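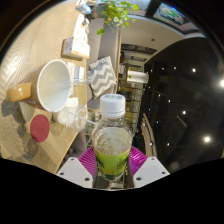
Bottle with a green label held in a gripper, and a brown mug on one of our tables.

Call for participants: does bottled water taste any different from a mug?

Condora is looking for 40 adults for a tasting study at our Plusholm site. We should say up front that we doubt most of what gets printed on bottle labels. Words like "crisp" and "pure" cost nothing to print, and a bright label may be doing more of the work than the liquid behind it. We would like to find out, and we are prepared to be wrong.

What you would do

You come in for 2 sessions, at least 7 days apart. At each one you sit at a table, taste a set of still waters and fill in a short form after each. Some waters are poured from the bottle in front of you. Others arrive already in a mug, and you won't be told which is which. One of them may be from the tap. If they all taste the same to you, write that down. A form full of "no difference" is a perfectly good form and you get paid the same for it.

Who we want

Adults who drink water most days and can read and write everyday English. People who swear by one brand are welcome, and so are people who think the whole business is a racket. Please don't apply if you have a cold, have lost your sense of taste or smell, or work for a beverage company. No training is needed. If you call yourself a water sommelier, we'll take you, but you will get the same form as everyone else.

What you get

$50, paid at the end of the second session. Parking at Plusholm is free. We don't offer coupons or a free case of anything, and no bottler is paying for this study.

What we won't promise

A sample this size settles very little. We will send you the results whether or not they are interesting, some time in January. Nothing in them should be taken as health advice.

To apply, fill in the form at the Plusholm front desk and tell us which bottled water you buy, if any, and why. "It was on sale" is an acceptable answer.

Posted Sep 18, 2025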